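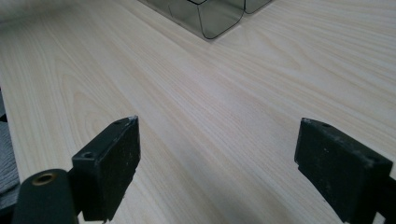 Why the Finish Fails Before the Table Does

Firkero refinishes and repairs tabletops for cafes and offices. Its workshop manager has kept a log of every job since the shop opened, and the count stood at 2615 in April. Of those, 1643 were surface failures with nothing wrong underneath.

"People call and say the table is worn out," the manager said. "Usually the top coat is worn out. The joints are fine."

The usual cause is cleaning. Ammonia sprays soften many clear coats, and the damage shows first where forearms rest. The shop tells customers to use diluted dish soap and a soft cloth, then dry the top right away.

Asked about abrasion ratings, the manager was cautious. "A coating tested to 2000 cycles tells you how it did on the test wheel. Grit under a coffee cup is a different load — smaller area, higher pressure."

Recoating takes 2 days at Firkero, most of it curing time. Heavy use should wait another week.

"It feels hard the next morning. It isn't finished curing, and a hot mug will prove it."

Share (2)

We use cookies to improve your visit. Accept | Settings

Comments

oldvarnish: What grit between coats?

benchdog_k: Does the soap advice hold for oiled tops too? Mine went dull.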